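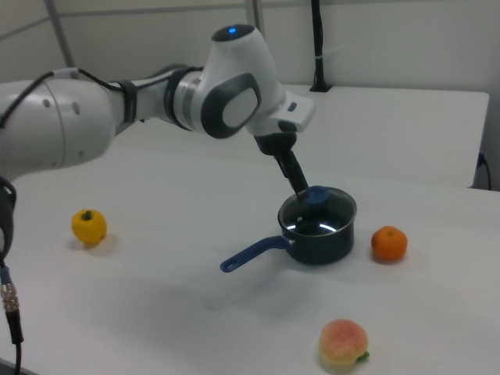 **Holtton two-finger gripper, firmware 7: three stars**

We bought the Holtton for kitchen handling tests, mostly lifting lids and moving produce. Grip is steady and the mounting took no special tools. The trouble is the force limit. After 50 lid cycles in October it reset to the factory value without a warning, and the next close cracked a glass lid.
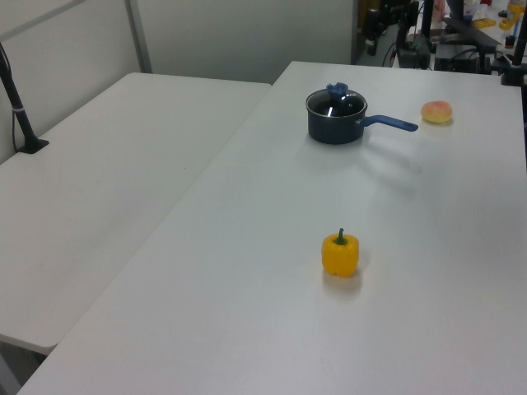

The log showed no error for it. Dremstead, who sold us the unit, sent a patch, and the setting has held for 1,000 cycles - but we now read the limit back before every run and keep hands off the table while the arm is powered.

The fingertips are fine on a round knob and a little hard for ripe fruit. I'd buy it again for metal parts. For glass, wait for the next firmware.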